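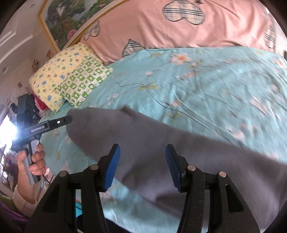 Drenine releases Vestow 2.0 with new handling of cloth demonstrations

October 29, 2026

Drenine has released version 2.0 of Vestow, its software for turning recordings from hand-held grippers into training data for robot control policies. The new version is available to current license holders and can be downloaded from the company's customer site.

The main change is in how Vestow handles recordings of soft items such as sheets, towels and clothing. Earlier versions were built around rigid objects and used the closing of the gripper jaws to decide where one step of a task ended and the next began. That worked well for cups and boxes. With cloth, operators often move with the jaws open, let go and take hold again, or press on the fabric with one fingertip, and the software tended to cut a single fold into several short pieces.

Version 2.0 looks at gripper motion and the outline of the cloth together. A step now ends when the cloth has settled, whatever the jaws are doing. The company tested the change on 2,949 recordings of bed making and laundry folding made in ordinary homes. On that set, the step boundaries chosen by the software matched those of human reviewers 84 percent of the time. Drenine did not give a matching figure for the previous version.

"Bedrooms were our worst case," said Dwayne Begay, who leads the perception group at Drenine. "You have a patterned sheet, a patterned cover on top of it, a bright lamp or a window off to one side, and a plain cloth that looks different every time it moves. The old tracker would lock onto a printed flower and call it a corner."

The tracker has been rewritten to give less weight to printed patterns and more to edges and shadows that move with the fabric. It also marks stretches where blur or glare is too strong to trust. Those stretches stay in the recording but are left out of training unless the user turns them back on - the earlier software dropped the whole recording.

Two-handed work gets its own update. When an operator uses a gripper in each hand, Vestow now places both devices in one shared coordinate system from the start of a session. The second device can leave the view of the first for up to 30 seconds before the software asks for a new alignment. Previously the two tracks were solved separately and joined afterward, and small timing errors could make it look as though one hand was pulling on cloth the other had already released.

Jinlong Jiang, who maintains the planning tools, said the shared alignment also affects how policies run on a robot. The planner reads the distance between the two grippers directly from the data and uses it as a limit on how far the arms may pull apart. "Stretching a sheet tight is fine and dragging it off the mattress is not," Jiang said. "Before this we set that limit by hand for each task, and people forgot to change it."

Drorico, which develops control software for service robots in rental apartments, has used a test version since March. The firm said it retrained its bed-making policy on data processed with 2.0 and no longer needs to check every recording by hand. It still reviews those the software marks as low confidence.

Some limits remain. Vestow does not handle two layers of the same fabric well, and a folded sheet lying on an identical sheet may be tracked as one surface. Sheer curtains and netting are not supported. Sessions longer than 2,000 seconds have to be split before import, and the splitting tool runs only from the command line.

Projects created in version 1 open in 2.0, but step boundaries are not recomputed unless the user asks for it. Drenine advises making a copy first, as manual edits to the old boundaries are lost in the process. The file format for exported data has not changed.

A smaller update with fixes for the review window is planned next. Begay said support for layered fabric is being worked on, but he did not give a date.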